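The sock hanger, and other small laundry wins

June 28, 2022

I've had a lot of opinions about socks this month, so bear with me. Our dryer ate 17 of them last winter (I kept a list, yes, on the fridge) and I finally went and got one of those little clip hangers. It's cream plastic, shaped sort of like a cloud, and I love it way more than a person should love a hanger!

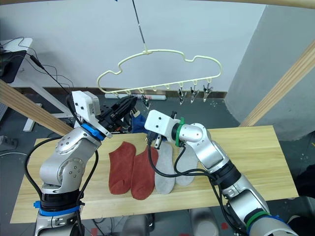 Clips, and how I use them

I start at one end and work across, one sock per clip, and I try to hang pairs side by side so I can fold them straight off the line. That was the plan, anyway. In practice they come out of the basket in a wad and I spend half my time pulling one loose from another. 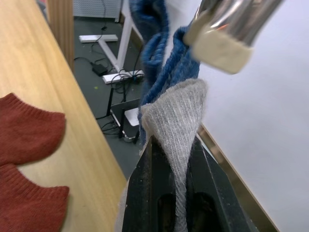 Gray sock, with something blue and knit tangled up in it.

Cuffs up or toes up? I've gone back and forth. My old rack from Sowah had such tight pegs that it left dents in every cuff, so I was a toes-up person for years. These clips are gentler and I've switched to cuffs.

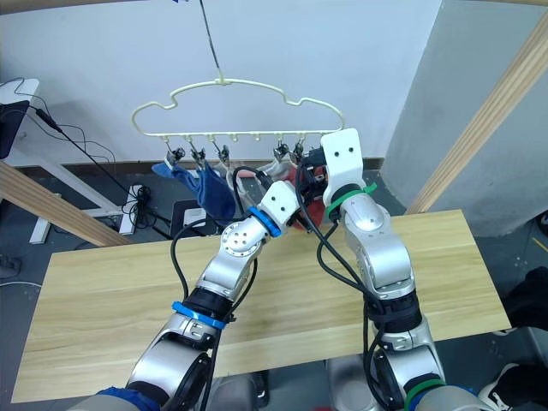
Color order is the other thing. I like blues together and reds together, and my family thinks this is ridiculous, but it does make the folding go faster (10 minutes, tops, for a whole week of socks).

The metal clips hook onto little plastic loops along the bottom bar, and they swing around plenty when you bump them. 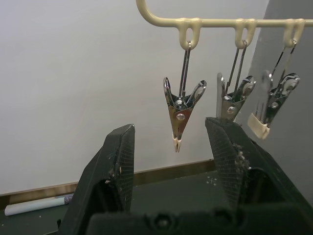
I'd like a second hanger before October, when the thick wool ones come out and everything takes 2 days to dry.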